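Laundry & Cleaning > Washers and dryers

Leave the door open or shut between washes?

spinrinse_jo
Quick one before I go out. Other half shuts the washer door the second it's empty, I leave it wide open. He says it wears the hinge. I say shut = smelly seal. Who's right?
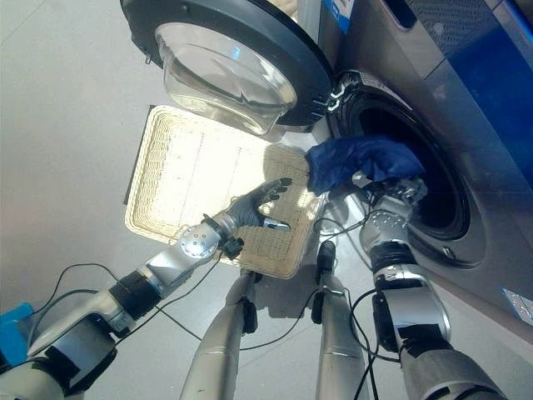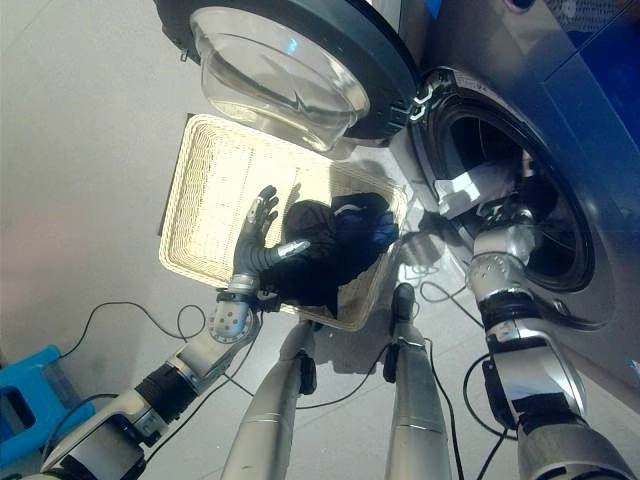
Door open in both, how I like it.

Reading time: 2 min

tapley_towels
Open. Always open. Ours was kept shut for years and the rubber went black in the folds, stank of ponds.

Dušan Bošković
Open a crack, not wide. Wide open you walk into it, and the weight does hang on the hinge. I used to fit these. Hand's width is plenty.

spinrinse_jo
so he's half right, great. not telling him

mrs_b_wimmont
Disagree with all of you. Wipe the seal with an old tea towel after the last load, then shut it. 2 minutes. We have a toddler and a cat so open door is a no from me. No smell here.

tapley_towels
Fair enough about the cat. But you can't wipe the drum dry, or the drawer. Drawer is where ours started tbh

grubbycuffs
What temp are you all washing at? If it's 30 every time then door open or shut wont save you. The gunk is softener and cold washes.

Dušan Bošković
Agree with grubbycuffs. Hot empty wash once a month, 70 or higher, no clothes in. And stop using so much softener.

mrs_b_wimmont
I like softener.

grubbycuffs
everyone likes softener. your pipes dont

hallway_hal
Anyone tried the Graro tablets? Neighbour swears by them. Bit dear for what they are, I thought.

tapley_towels
Tried them, smelt nice for a day. Soda crystals do the same job for pennies. Pull the drawer right out and scrub behind it with an old toothbrush, you'll be horrified.

hallway_hal
Just did the drawer. Horrified. Thanks I think

spinrinse_jo
Back now. Softener confession, I fill it to the line and then a bit. Will cut down. Doing a hot one tonight, then door on a hand's width as a compromise. How do you stop it swinging tho? Floor slopes in our kitchen.

Dušan Bošković
Rolled up flannel over the bottom lip. Or level the machine, the feet screw up and down. Do that first, it'll be quieter on spin aswell.

mrs_b_wimmont
Still shutting mine.

grubbycuffs
Check the filter while you're down there Jo. Towel and a shallow tray. Not a baking tray you want to keep.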